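冷やし発酵のパン、ついに生活の一部になりました

11月に入ってから、うちの冷蔵庫の一段はほぼパン生地専用です。きっかけは製パン掲示板「Gruris」の過去ログ。夜更かしして読みはじめたら止まらなくて、気がついたら午前2時、そのまま台所に立って粉を量っていました。あの夜の自分をほめてあげたい!

やっているのは、イーストをぎりぎりまで減らして、冷蔵庫でひと晩かけてゆっくり発酵させる方法です。こねません。混ぜて、30分ごとに何度か折りたたんで、あとは寝るだけ。翌朝ふたを開けたときの、あのふわっと甘酸っぱい匂いがもう最高なんです。

粉はRosalesの準強力粉に落ち着きました。最初は手近な強力粉で焼いていて、それはそれでおいしいのですが、皮がどうしても引きの強い、もぐもぐする感じになる。Rosalesに替えた日は、冷ましている間に皮がぱちぱち鳴って、台所でひとり「おおっ」と声が出ました。一袋891円。普段の粉よりは高いけれど、毎週末の楽しみと思えば全然ありです。

今の配合は、粉が全部で717グラム、そのうち全粒粉が109グラム。中途半端な数字ですよね。Nulalsideの直売所で買ってきた全粒粉の残りを袋ごと入れた日がとにかくおいしくて、以来そのまま固定になっています。きりよく直そうと思いつつ、直したら味が変わりそうで怖い。水は粉の七割ちょっと。塩は2パーセント。イーストは小さじ4分の1も入れません。

折りたたみは、手を水でぬらして、生地の端をつかんで、びよーんと伸ばして真ん中へ。ボウルを回しながら四方向。1回目はべたべたで「本当にこれでいいの?」と不安になるのに、3回目あたりで急に生地がつるんとまとまってきます。この変わり目が好きすぎて、必要もないのに5回目をやってしまったこともあります(焼き上がりの違いはわかりませんでした)。

成形のときの打ち粉は、けちらないほうがうまくいきます。前は生地に余計な粉を入れたくなくて控えめにしていたんですが、台にくっついて表面が破れるほうがよっぽど悲しい。スケッパーを生地の下にすっと差し込んで、手前に引きながら丸める。表面がぴんと張ったら、そこでやめる。もう一回、と欲を出すとたいてい裂けます。

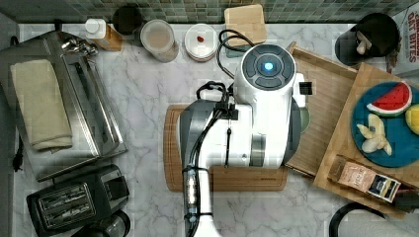 冷蔵庫から出してすぐ焼いたほうがクープはきれいに開きますよ、とコメント欄で教えてもらいました。冷たい生地は刃が引っかからないし、室温に戻している間にだれることもないそうで、私はずっと律儀に1時間戻していたので目からうろこです。さっそく次の朝に試したら、ほんとに開いた! 耳がめくれて、うっすら焦げたところが香ばしくて、焼きたてを切るのを我慢するのが大変でした。

ただ、冷たいまま焼くなら鍋のほうはしっかり熱くしておきたいです。うちのオーブンは最高温度で予熱しても表示ほど熱くなっていないので、予熱完了の音が鳴ってからさらに20分待ちます。使っているのはLercombeの蓋つき鋳物鍋。重くて手首にくるけれど、蒸気を閉じ込める力がすばらしくて、これがないと皮のつやが出ません。蓋をして25分、外してから20分弱。色は「ちょっと焼きすぎかな」の一歩手前まで。

次はくるみといちじくを入れるつもりです。Grurisの古いスレッドの64番目の書き込みに、いちじくは先に紅茶でもどしておくといいとあって、それがもう、読むだけでおなかがすく文章で。茶葉はアールグレイにするか、ふつうのセイロンにするか、まだ迷っています。今夜も生地は仕込み済み。明日の朝は早起きします!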